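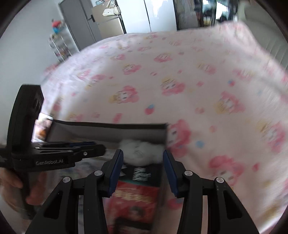
Handgeführte Greifer mit Parallelbacken oder mit Gelenkfingern: was taugt für weiche Sachen und Kartons?

Lesezeit: 5 Minuten

Hallo zusammen,

ich bin seit September dabei, verschiedene Handgreifer auszuprobieren, also die Dinger, die man selbst in der Hand hält und mit denen man Aufgaben vormacht, damit später ein Arm sie lernt. Macht wahnsinnig Spaß, viel mehr als ich gedacht hätte! Ich arbeite immer beidhändig, links ein Greifer, rechts einer, und mein Arbeitsplatz ist meistens schlicht das Bett, weil es die größte freie Fläche in der Wohnung ist.

Jetzt stehe ich vor einer Entscheidung. Zur Auswahl habe ich

- Gelenkfinger, außen schwarz, innen mit blauen Pads (die benutze ich gerade)
- die Parallelbacken von Furero, die ich mir bis Ende des Monats geliehen habe

Meine Testaufgaben sind: Schachtel öffnen, Plüschtier herausnehmen, Plüschtier wieder hinein, Deckel zu. Mit den Gelenkfingern klappt das Herausnehmen richtig schön, das Plüsch gibt nach und die Pads halten es fest. Beim Deckel werde ich aber wahnsinnig. Die Kante ist dünn, und sobald ich sie an den Spitzen habe, kippt sie weg. Mit den Furero-Backen ist es fast umgekehrt: Deckel super, aber das Plüschtier wird entweder zerquetscht oder fällt raus.

Dazu kommt die Kamerafrage. Ich habe eine mit sehr weitem Winkel dran, da sehe ich beide Fingerspitzen und dazu noch das halbe Zimmer. Gerade Kanten biegen sich am Bildrand natürlich. Stört das beim Training, oder ist der Überblick mehr wert? Und wenn ich schnell hantiere, verwischt der Untergrund ein bisschen. Muss ich da an die Belichtungszeit ran?

Budget ist überschaubar, ich möchte ungern zwei komplette Sätze kaufen. Wer hat beides schon länger in der Hand gehabt?

Viele Grüße
Tomás Heffernan

Antwort 1 (als hilfreich markiert)

Hallo Tomás,

tolle Aufgabe, genau so etwas habe ich letztes Jahr wochenlang gemacht, allerdings mit Teedosen und Wollsocken. Ich würde an deiner Stelle bei den Gelenkfingern bleiben und am Deckel arbeiten.

Zum Deckel: Greif ihn nicht von vorne mit den Spitzen, sondern dreh die eine Hand so weit zur Seite, dass die Backe flach an der Pappe liegt. Du hast ja zwei Greifer! Mit rechts hältst du die Schachtel, links kommt seitlich an die Klappe. Ich habe mir das erst mit bloßen Händen angeschaut, und da macht man es auch so, man kneift die Kante kaum, man schiebt sie eher mit der Fläche. Bei mir sind damit von 50 Versuchen 2 danebengegangen, vorher war es ein einziges Elend.

Zu den Pads: Schau nach, ob sie noch griffig sind. Silikonpads sammeln von Plüsch und Bettwäsche unglaublich viele Fusseln, und dann rutscht glatte Pappe sofort durch. Ich wische meine vor jeder Runde mit einem feuchten Tuch ab und lasse sie kurz trocknen. Aus welchem Material deine sind, weiß ich nicht, also vorher in der Anleitung nachlesen, ob sie Feuchtigkeit vertragen.

Zu den Gelenken: Zieh die Schrauben nur so fest, dass nichts wackelt. Ich hatte sie einmal richtig angeknallt, danach ging der Finger auf einer Seite schwerer als auf der anderen, und in den Aufnahmen schloss der Greifer schief. Gesucht habe ich den Fehler natürlich zwei Tage lang in der Software.

Weitwinkel würde ich unbedingt lassen. Bei zwei Händen willst du sehen, wo die andere gerade ist, und das schafft eine enge Optik auf die kurze Entfernung einfach nicht. Die Krümmung kannst du mit einer Kalibrierung herausrechnen, oder du lässt sie drin, solange später am Arm dieselbe Kamera mit derselben Optik an derselben Stelle sitzt. Das ist viel wichtiger als gerade Linien. Ich habe mit Dotitska beides durchgerechnet (das ist das kleine Auswerteprogramm, das hier im Forum öfter auftaucht) und bei meinen Dosen keinen Unterschied gefunden, der mich überzeugt hätte.

Unschärfe: mehr Licht! Eine helle Lampe von der Seite, dann kürzere Belichtung. Und ruhig etwas langsamer bewegen, ohne dass es künstlich wird. Gemusterte Bettwäsche finde ich persönlich sogar prima, an vielen kleinen Motiven kann sich die Bildverfolgung gut festhalten. Auf einem einfarbigen Laken ist mir die Position regelmäßig davongelaufen. Nur darf der Stoff nicht ständig verrutschen, also gut festspannen.

Berichte bitte, wie es weitergeht, ich bin echt gespannt!

So-ying Yu

Antwort 2

Parallelbacken. Sind einfacher zu modellieren und am echten Arm leichter nachzubauen. Für Plüsch klebst du Schaumstoff drauf, fertig. Hab ich mit dem Arm von Iordache so laufen, seit Monaten kein Ärger.

Antwort 3

Ich möchte der Antwort über mir ein bisschen widersprechen. Schaumstoff auf Parallelbacken habe ich auch probiert, und am Anfang ist man begeistert. Nach ein paar hundert Griffen hat er aber Dellen und die Öffnungsweite stimmt nicht mehr mit dem überein, was der Sensor meldet. Mein Datensatz hatte am Ende 2,002 Griffe (Entschuldigung, 2.002, das Komma kommt aus der Exportdatei), und die letzten musste ich komplett wegwerfen. Wenn Schaumstoff, dann regelmäßig wechseln und jedes Mal neu nullen.

Was den Vergleich angeht: nimm für beide Greifer dieselbe Schachtel und dasselbe Plüschtier, und wechsle zwischendurch ab. Wer erst die eine Sorte und am nächsten Tag die andere testet, vergleicht hauptsächlich die eigene Übung. Ich habe 101 Durchgänge pro Greifer gemacht, das reichte mir, um zu sehen, wo es hakt. Beim Steuergerät war es übrigens genauso, da habe ich das von Ketow zuerst für lahm gehalten und hinterher gemerkt, dass ich einfach noch nicht warm war.

Und noch etwas zum Plüsch: fluffiges Zeug täuscht. Man sieht eine dicke Kugel und innen ist fast nichts. Schließ so weit, bis du wirklich Widerstand spürst, auch wenn es von außen schon längst gegriffen aussieht. Mit Gelenkfingern merkt man das in der Hand ganz wunderbar, das ist für mich der größte Pluspunkt.

Kommentar von Tomás Heffernan zu Antwort 1

Danke!! Das mit der gedrehten linken Hand habe ich gleich versucht, der Deckel geht damit viel besser. Fusseln waren auch reichlich auf den Pads. Den Vergleich mit abwechselnden Runden mache ich noch, solange ich die geliehenen Backen habe.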